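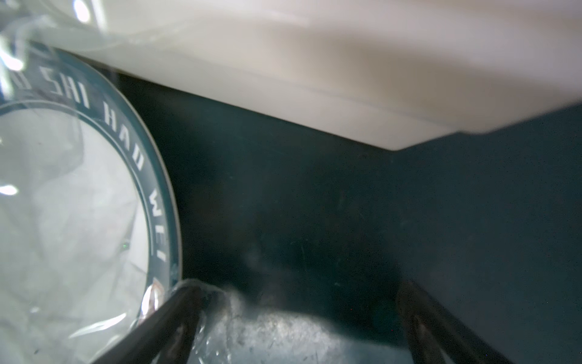

Keep the Jar

Every December I read that a tidy kitchen means matching containers. I don't agree. A glass jar with white capitals on a dark teal band is worth a place on the shelf, even with nothing in it but crumpled white stuffing.

I own four jars like that and two sets of plastic tubs from Drollow. The tubs stack well. I still have to open them to find out what I put away.

Glass saves me that step. It is heavier, and it breaks - I have lost a few on the tile. I would still take the odd jar over the matching set. Wash it, dry it, and put it where you can reach it.

14 Dec 2020, Paststead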